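O dia em que a pinça não quis abrir

Em junho, num quarto emprestado nos arredores de Kulstead, uma pinça de mão fechou-se sobre um cordão de contas e ficou fechada. A operadora soltou o gatilho, voltou a apertá-lo, soltou-o de novo. Os dois dedos almofadados não se mexeram. Ninguém se magoou e o cordão não se partiu, mas a sessão parou ali, e com ela parou durante quatro semanas o trabalho de recolha da Pudska.

A empresa dedica-se a gravar tarefas domésticas feitas por pessoas com pinças na mão: dobrar roupa, arrumar gavetas, passar um objeto de um lado para o outro. As gravações servem depois para treinar robôs. O problema de junho interessa a quem trabalha na área por uma razão simples. A avaria não estava na mecânica, onde toda a gente a procurou primeiro.

Danilo Belmonte, responsável pela manutenção do equipamento, desmontou a pinça na mesma noite. Verificou as articulações uma a uma e não encontrou folga nem desgaste fora do normal. Trocou as almofadas, por precaução, e voltou a montar tudo. No dia seguinte a pinça abriu e fechou 365 vezes na bancada sem falhar. «Foi a pior coisa que podia ter acontecido», conta. «Se tivesse falhado na bancada, tínhamos a resposta em uma hora.»

Mandou-a de volta ao trabalho. Voltou a prender na segunda manhã, outra vez com um objeto fino entre os dedos.

A equipa passou então a registar cada bloqueio numa folha: o objeto, a tarefa, o tempo decorrido desde que a pinça fora ligada. Das 734 tarefas revistas, a maioria não dizia nada de útil. As que tinham acabado em bloqueio, porém, pareciam-se umas com as outras. Eram quase todas tarefas com peças pequenas e penduradas, em que a pessoa mantém a pressão durante muito tempo enquanto a outra mão se aproxima. 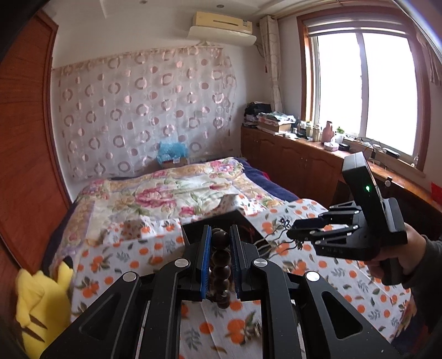
Um cordão de contas de madeira preso entre os dedos de uma pinça, com uma segunda pinça erguida à direita.

Pei-shan Wan, engenheira de controlo, foi quem olhou para o programa. O fabricante, a Kellia, tinha enviado na primavera uma atualização que acrescentava uma função de retenção. Quando o gatilho ficava premido além de um certo tempo, o motor passava a segurar a posição sozinho, para poupar o dedo do operador. A função devia desligar-se assim que o gatilho fosse solto. Se a força medida nas almofadas fosse muito baixa, o programa concluía que não havia objeto nenhum e ignorava a ordem de abrir, à espera de uma leitura válida que não chegava.

Com uma caneca ou uma caixa, nada disto se notava. Com um cordão, que quase não oferece resistência, a pinça ficava presa num estado do qual só saía desligando a alimentação. O ensaio de bancada, feito com um bloco de espuma e sem longas pausas, nunca poderia ter mostrado o defeito.

A questão da segurança apareceu mais tarde e por outra via. A pinça não tem força para partir um dedo, mas é suficiente para prender pele ou cabelo, e o botão de desligar ficava na parte de trás do corpo, difícil de alcançar com a outra mão ocupada. Numa das sessões de junho, um operador com uma pinça em cada mão teve de pousar a segunda na cama antes de conseguir soltar a primeira. Demorou uns 4 segundos. Belmonte acha que foi tempo a mais e escreveu-o no relatório.

A Buchanan, que encomendara as gravações, pediu que as sessões só recomeçassem depois de o relatório estar fechado. Pediu também as gravações com bloqueio, que a Pudska tencionava apagar. Wan opôs-se a que seguissem misturadas com as restantes. «Uma mão que solta o gatilho e uma pinça que não abre são dois dados que se contradizem», diz. «Um modelo treinado com aquilo aprende a contradição.» Acabaram por seguir numa pasta à parte, com uma nota.

A correção ocupou poucas linhas. Soltar o gatilho passou a abrir a pinça sempre, seja qual for a força medida, e a retenção automática vem agora desligada de origem. A Kellia distribuiu a nova versão aos restantes clientes. O ensaio de bancada também mudou: inclui um cordão, uma fita e uma folha de papel, cada um seguro durante um minuto inteiro antes da ordem de abrir. São 401 ciclos por pinça.

O botão de desligar continua onde estava. Mudá-lo obriga a refazer o corpo da pinça, e a peça nova ainda não tem data. Entretanto, as sessões com duas pinças fazem-se com uma segunda pessoa no quarto, ao alcance da ficha.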